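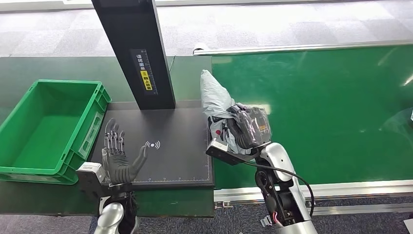 Parcel in the right hand, measuring plate on the left, belt behind.

**Robot arms on the small parcels line, what changed at ours**

**tapeandlabel**

There was a thread on here in the spring asking whether anyone works alongside the two-armed type, and I said I'd report back once ours had been in a while. It's been 7 months now at the Rilambridge depot, so this is what I can tell you.

The job it does is the pick, measure and place on soft packs and polybags. That used to be four people standing at the belt all shift. Now it's one person minding, one clearing rejects, and the other two have gone to returns and goods in. No redundancies on my shift. Two agency contracts weren't renewed in November, and I think people should count those when they say nobody lost out.

Things that are better: shoulders and wrists. I had physio twice last year and haven't needed it since. You can also leave the belt for the loo without finding cover first.

Things that are worse: it's slower than we were. On a good night a decent pair would put through 421 an hour at that station. The arms are at 374 when everything is going right. The managers say it makes it up by not stopping for breaks, and over a full night they're probably correct.

The other thing is the boredom. I used to come off shift tired, now I come off with a headache from watching.

**mezzanine_floor**

Did the two who moved keep their rate? Ours at Parnness went to returns and lost the line supplement after 90 days. It was in the letter but it was on the second page and hardly anyone read it.

**tapeandlabel**

Kept it so far. I'll look at the letter again.

**gusset**

How does it do with anything shiny or badly wrapped? We had a trial from a different supplier and it was fine on boxes and hopeless on bags. Every third one ended up with the reject clearer, who was working harder than before it came.

**tapeandlabel**

Crinkly wrap was bad for the first month. It would take hold of the loose plastic and not the thing inside. They changed the fingers and the settings and it's a lot better. Two items stuck together still cause bother, and so do labels on the underside. Rejects get put in a crate and done by hand at the end of the hour.

The big woven sacks are a separate matter. It can grip them, but our supervisor doesn't want it doing the heavy ones while anyone is inside the line, so those mostly wait for changeover. 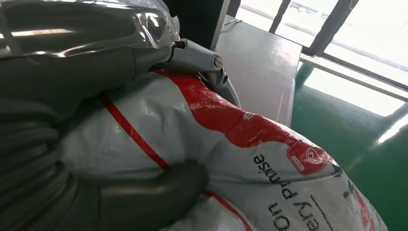 **dockdoor9** reckons the sacks are where the money should have gone in the first place. Small packs never put anyone off sick at my place, it was always the sacks. If a firm is going to spend that much it ought to start with the job that hurts people, and what they've done is start with the job that was easiest to automate.

**tapeandlabel**

Don't agree about the small packs. It's the same movement thousands of times a shift. You don't go off sick on one particular day with it, you just get worse over a couple of years. Three of us had the same trouble in the same wrist.

Agree on the sacks though.

**dockdoor9**

Fair enough on the wrists. I've only done that station as holiday cover.

**Pallet Sheila**

I'm a team leader so take this how you like. The training is what I'd ask about. When the system came in at Rana we were told everyone would be trained to restart it after a stop. In practice two people per shift got the login and the rest had to go and find them. It caused more bad feeling than the arms did. The two with the login got 7 per cent on their hourly rate and the others didn't, for standing at the same machine.

**mezzanine_floor**

Same here. And it's usually whoever was on days the week the trainer came, so nights got nothing.

**tapeandlabel**

We had that as well at the start. Nights complained and Zinora (they look after the system for us) sent someone out for a 10pm start to go through it. Everybody on the line can do a basic restart now. Clearing a fault on the arm itself is still an engineer job, and if it happens at 3am we go back to hand sorting until someone gets in.

One thing I would say to anyone about to get one is keep your hand in. We had a long stop last month, and the newer starters had never done the station manually. They didn't know where to stand or how to turn the packs for the label. I've asked for an hour a week on hand sort for everyone and the answer was "we'll look at it".

**gusset**

You won't get that hour. They'll see it as paying twice.

**Pallet Sheila**

We did get it, half an hour a fortnight. It went in under fire drill and contingency, so try asking for it that way.

**tapeandlabel**

That's useful, thanks. I'll put it in again under contingency. Also checked my letter, and the supplement for the two who moved is "subject to review" with no date on it, so I've passed that to our rep.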